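Score the Attempt, Keep the Log

The Griris student league publishes its household manipulation rules in February, and for two seasons the laundry task has been scored on completion. A team earns points when the item is in the drum and the door is latched. Partial progress earns nothing. I think the rule should change, and I say so as a mentor whose team did well under it.

Completion scoring rewards the demonstration run. Of the 13 teams entered last season, nine arrived with a fixed trajectory and a basket position marked out in tape. Shift the basket by a hand's width and most of those programs would close on air. The students who wrote them are capable. They read the rulebook and optimised for it, as engineers do.

Our club at Iltby practises on a front loader, with a plush bear as the load. A bear is a poor choice if you want a high success rate. It compresses, it has no consistent grasp point, and its outline changes with every placement. For teaching, those are good properties.

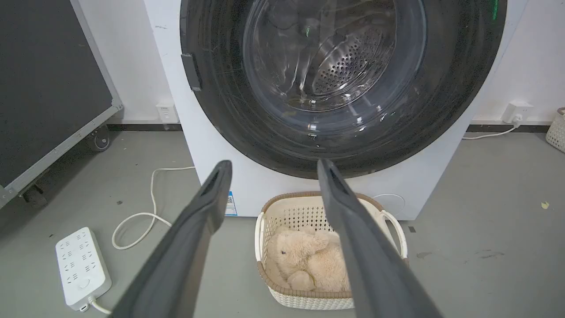

Wrist view during practice at Iltby: bear in the basket, washer door ahead.

The wrist view matters to my argument. At this range the fingers hide part of the load, and the glossy door rim throws reflections that a simple edge detector will happily report as geometry. A student who has to deal with both learns more about perception than one who replays joint angles.

My proposal is modest. Split the task into seven stages, from locating the basket to latching the door, and award marks for each. Randomise basket placement. Require a log stating what the robot estimated, what it commanded and what it measured. The Rind regional already collects logs, though its judges don't mark them.

The usual objection, heard most often from the Dradov organisers, is judging time. It is a fair one. Stage scoring needs a second judge per bay, and logs take longer to read than a stopwatch. I would cut the number of attempts to two and spend the hours saved on the reading.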